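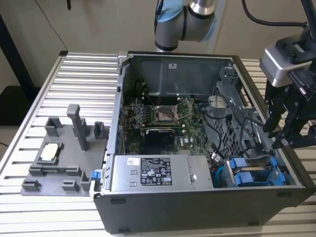
Desktop tower on its side, open, on a slatted metal table.

Old desktops: fix or replace?

hutwood_bri
The library branch where I help out has 11 desktops that won't take the next system upgrade. The quote for new ones from Drokine came to $2239 for the first batch. Is it worth putting more memory and solid state drives in the old ones instead? Patrons mostly print forms and check email.

Salamatu I.
Yes. We did this in April and spent under $1000 total. Drives made the biggest difference by far. Startup went from a few minutes to 20 seconds or so.

akinola_c
I disagree. If they won't take the upgrade, they stop getting security fixes, and a faster drive does nothing for that. Public machines are the last place you want that.

Salamatu I.
We put Linux on ours. Free, still gets updates.

akinola_c
And who answers questions at the desk when the printer dialog looks different? Our branch tried it and went back in two months.

Irena S.
Depends on your patrons. Mine only open the browser -- they didn't ask about it at all. Printing took me an afternoon to set up, and one label printer never worked.

hutwood_bri
Printing is my worry too. Ours go through a pay-to-print box from Astus and I don't know if it works with anything but Windows.

akinola_c
Call them before you buy a single part.

bwike
Also check the power supplies. I had two quit within 60 days of putting new drives in. Probably age, but I'd budget for it.

hutwood_bri
Called Astus at lunch. Windows only. So I'll convert two machines to browser-only with no printing and ask for money for the rest.

Salamatu I.
Fair enough. Keep the old memory sticks, they're handy for testing.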